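Maintenance Technician, Liquid Handling Cell (part-time)
Stistmont Laboratory Automation, Dernov site

The post covers one bench cell: a single six-axis arm with a two-finger gripper, used for moving and pouring from glass beakers. The Riedl controller and the arm are serviced in-house.

Duties
Check finger alignment and grip force at the start of each shift.
Re-teach pick positions after any change of glassware.
Inspect the cable run over the wrist and replace worn clips - strain at the connectors is the most common fault.
Grease and torque check every 600 operating hours.
Keep the service log in Brirna up to date.

Requirements
At least 2 years with industrial or collaborative arms. Able to read wiring diagrams and lift 85 lb with a hoist. Lab experience is useful but not required.
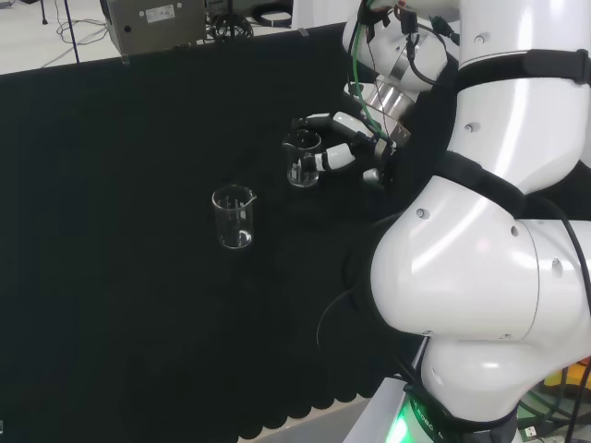
Does the technician write the robot programs?
Programs come from the controls group; the technician adjusts taught points and speeds only.

Shifts run 5 hours, mornings, starting in January. Send a resume and one sample service report to the Dernov office.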